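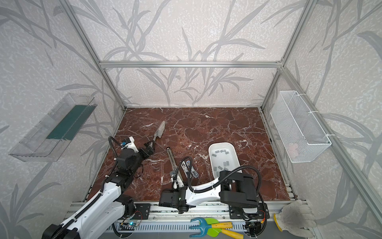
1/ Notes on the Mesen County cold case files

I spent March in the Mesen County courthouse basement reading what is left of the county's files on the 1961 killing of a farmhand who had tried to register to vote. Posting what I found here. It will take a few posts.

2/ The case number is 377. The folder is thin. It has a coroner's form, two witness statements, one page of the sheriff's notes and a receipt for a tow truck. No photographs. The index says there were photographs.

3/ The coroner wrote "death by misadventure." The same form lists two gunshot wounds, one in the back. Both things are on the same sheet of paper, in the same handwriting.

4/ The first witness was the man's cousin. Her statement is four lines long. She told me last year that she talked to the deputy for most of an afternoon. She was 19 then and is still very clear about what she said and which chair she sat in.

5/ The second witness ran a feed store across the road. He said he saw nothing because he was in the back. In 1978 he told a graduate student something different, on tape. He named two men. The tape is in a college library and anyone can ask to hear it.

6/ The state reopened the case in 2007 and closed it again in 2010. I asked for the closing memo and got it after two appeals. It says both men named on the tape were dead by then, one in 1989 and one in 2004. It does not say whether anyone interviewed their families or the deputy, who lived until 2012.

7/ A lot of reopened cases end this way. There is a memo, sometimes a letter to the family, and the file goes back in the box. People hear "reopened" and think of a courtroom. Most never get near one.

8/ The family did get a letter. It was sent to an address they had left in 1996. The cousin first read it when I brought her a copy. She read it twice and asked if she could keep it.

9/ On the numbers. The records request for the state file came back with 1013 pages. I was pleased until I started reading. Much of it is duplicates – the same newspaper clipping copied over and over, fax cover sheets, a phone directory. The pages that deal with the killing itself would fit in one folder.

10/ Names are blacked out in the state copy that are plain to read in the county copy. The deputy's name is one. It was also in the paper at the time, with his picture.

11/ The paper gave it two paragraphs on page 4. The headline called it an accident. A Black-owned weekly two counties over ran it on the front page and printed the names of everyone who had gone to the registrar's office with him that week. I can't tell if those people agreed to it. Three of them moved away before the end of the year.

12/ Someone asked about the registrar's books. They survive. He is listed as "did not complete." The clerk used that phrase for nearly every Black applicant in 1960 and 1961. I found it so often I stopped marking the pages.

13/ Eylül Bozkurt read the court records with me and caught something I had missed. The grand jury met in the fall of 1961 and the docket has a line for this case, crossed out in different ink. We don't know who crossed it out or when. The minutes for that session are not on the shelf where they should be.

14/ What the family wants now is modest. They want the death certificate changed. State law allows it, on a petition, if a medical examiner signs off. Filing and copies are covered. The outside examiner wants 3000 dollars to review the form and write an opinion, and the family is putting that together themselves.

15/ There is also talk of a marker on the road by the old feed store. The county says the shoulder belongs to the state. The state says to ask the county. The cousin has both letters.

16/ If you had people in Mesen County in those years and you have letters, church programs or photographs, please message me. I don't need the originals. A phone picture of the front and back is fine.

17/ I go back to the courthouse next month to look for the grand jury minutes. The clerk thinks some of the 1961 books were shelved with land records after a flood. I'll add to this thread when I've been through them.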